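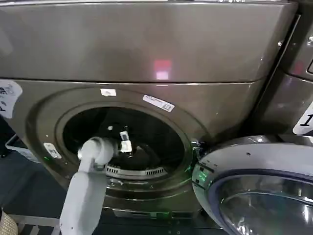 Last edited: Friday, June 20, 2025

Labels on the door ring of my washer – leave them or peel them?

I took over the laundry room in our building on Bakness Street when the old front-loader gave up, and we now have a secondhand one in a sort of brushed taupe (prettier than I expected for a washing machine!). My trouble is the two white labels on the ring above the door opening. One is a little square near the top and the other is a longer one stuck on at a slant, with print so tiny I gave up on it. I tried lifting a corner with my fingernail and got nowhere. Can I use a scraper on that finish, or will I regret it forever? Also, the top shows every smear. It's so glossy I can see lights in it, and after a weekend of people setting detergent bottles down it looks awful. What do you all use?

3 answers

Answer 1 (accepted, 93 votes)
Please no metal scraper! I did that on my old dryer and I still look at the scratch every single time. Take a picture of both labels first, close enough to read, in case one has a model or serial number on it. If it does, I'd just leave that one alone. For the other, warm it with a hair dryer on low, wait a minute, then roll it up slowly with your thumb. Leftover glue comes off with a dab of cooking oil on a soft rag – let it sit 7 minutes or so, then wash with dish soap and wipe again with plain water. Try the oil somewhere low down first.
For the top, a barely damp microfiber cloth and then a dry one. I quit using spray cleaners on mine last September and it streaks way less.

Answer 2 (12 votes)
Agree on the hair dryer. While you're down there, wipe the slots along the bottom rim of the opening with an old toothbrush. Ours at the Divura apartments was disgusting in there. And get a tray for the detergent, problem solved.

Answer 3 (0 votes)
mine still has all its stickers on, runs fine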